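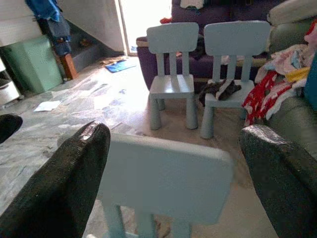 Clearing the seats: laundry and small furniture in shared family rooms
Speaker notes, afternoon session, Thursday
Slot: 25 minutes plus questions

Slide 1. Title
Wait for the doors to close. Say what the talk covers: one room, its seating, and the clothes that end up on the seating. Kitchens and bedrooms are in the morning handout and I will not repeat them.
Mention that the Haltden rooms are family lounges on the ground floor of a residential block. Hard tiled floors throughout. No storage was built in.

Slide 2. The problem as reported
Residents asked for more seats. The building office at Haltden passed the request to us as a furniture order.
We logged the rooms before ordering anything. The log has 3,204 entries. An entry is one seat at one check, marked free, occupied by a person, or occupied by an object.
In 1,368 of those entries the seat held an object. Clothing was the most common object by a wide margin.
Pause here. People will want to write the two numbers down.

Slide 3. What counts as a seat
Define it before anyone asks. A sofa is logged by cushion position. An armchair is one seat. A child's chair is one seat and is logged separately, as adults do not use it.
Armrests and the top edge of a backrest are logged as surfaces. This matters later. A garment on the back of a sofa does not block a seat, but it tends to be left there longer than one on the cushion.

Slide 4. How the pile starts
Three stages, as we recorded them.
Stage one is a single item on a backrest or armrest.
Stage two is a heap on one upholstered seat, nearly always the one closest to the drying area. Mixed colors, mixed owners. Sleeves and hems hang down toward the floor.
Stage three is spillover. Cloths and small garments appear on the children's chairs.
A room can sit at stage two for days. Stage three is when the complaints come in.

Slide 5. The room on screen
Light blue plastic children's chairs, slatted backs. Dark purple sofa behind. Point to the grey-green seat on the right with the clothes on it, then to the brown cloth on the small chair. By our sheet this is stage three.
Point also to the white garment on the top edge of the sofa. Surface, no seat blocked.
The tiles look dusty. Come back to this on slide 8.

Slide 6. Order of work
Read the list at normal speed, no commentary.
1. Children's chairs first. Lift each item off and put it with the main heap.
2. Backrests and armrests next, same destination.
3. Sort the heap where it lies. Clean and dry to the left, anything doubtful to the right.
4. Fold the left group by household if labels are present, by size if not.
5. Bag the right group and take it to the wash point.
6. Return cushions to the seat.
7. Move the small chairs to the wall and sweep.
Someone usually asks why the chairs are not moved at step 1. Moving a chair with a cloth on it puts the cloth on the floor, and the floor has not been swept yet.

Slide 7. Containers
We tried 2 types. The Bouzid is an open crate with handles. The Hadetti is a soft bag on a folding stand.
The crate is easier to stack and easier to see into. It was also used as a seat, which produced its own line in the log.
The bag takes less floor area when folded. On tile the stand slides if it is loaded from one side. Rubber feet fixed this.
Current recommendation is one Hadetti per room, beside the upholstered seat that collects the heap. Do not put it by the door. We did that in the first rooms and it filled with coats.

Slide 8. Floors
Marbled tile hides lint well and shows scuffs badly. Sweep before mopping. Chair legs should be lifted, not dragged, including the plastic ones, as grit caught underneath will mark the glaze.
For small chairs, wipe the seat, then the slats from top to bottom, then the feet. Damp cloth only. Abrasive pads leave a shine on matte plastic and it does not come out.

Slide 9. Cost
The original furniture request was withdrawn. Stands, bags and rubber feet came to 200 per room, in local currency, with labels included.
If asked about labor: not costed. The Alix sheet has a column for it and the column is empty.

Slide 10. Open points
Unlabeled socks. No method so far.
Armchairs with a loose cushion on the top edge. The cushion falls forward onto the clothes and the heap gets logged as smaller than it is. Logging sheet to be revised.
Whether children's chairs should be stacked overnight. Two rooms do it, results not yet compared.

Questions
Repeat each question into the microphone. Handouts are on the table by the side exit. The blank logging sheet is on the back page and may be copied.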